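December 9, 2021
Wash fastness, indigo denim – second round

Restarted the fading trial with the Staveditz detergent after the August batch got mixed up on the shelf. Same cycle as before, cold water, 61 minutes, line dried indoors. The Pruker powder stays as the control. Aitana Arroyo has the swatch cards and wants them back in the folder with the old numbers left on.

Swatch 8 bled onto the white cotton strip more than its neighbors. Swatch 11 was clean. I read both twice under the window lamp and got the same grades. Humidity in the drying room was high all morning, so drying took longer than planned.
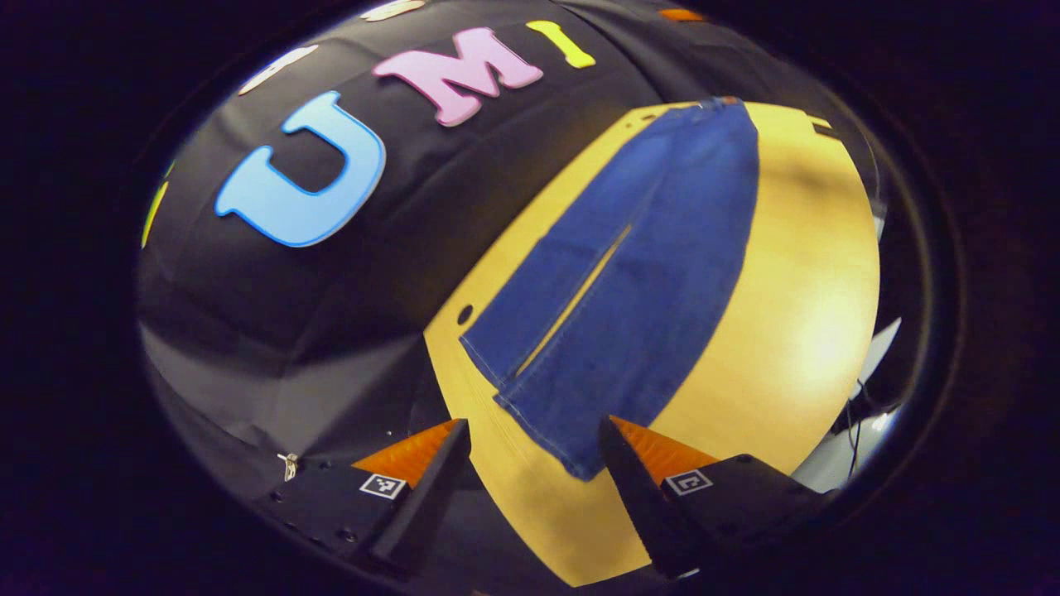

Jeans laid out lengthwise, medium indigo with lighter worn patches.

Whole garments are harder to grade than swatches. Seams hold dye differently from the flat panels, and old wear hides new fading. For now I'm grading the back panel only and writing the seams up as a note – no number for them. Palacios used to average everything and the results drifted.

Still to sort out: the Broltura gray scale has a scuffed chip at grade 4. Ordered a new one, 332 on the order sheet.

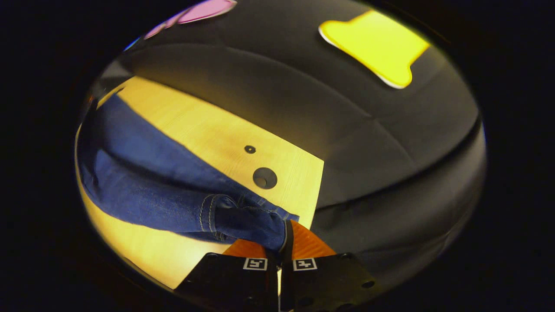

Next run

Repeat swatch 8 with a fresh cotton strip. Rinse the drum empty first. Ask Aitana if the warm cycle can wait until the gray scale comes in.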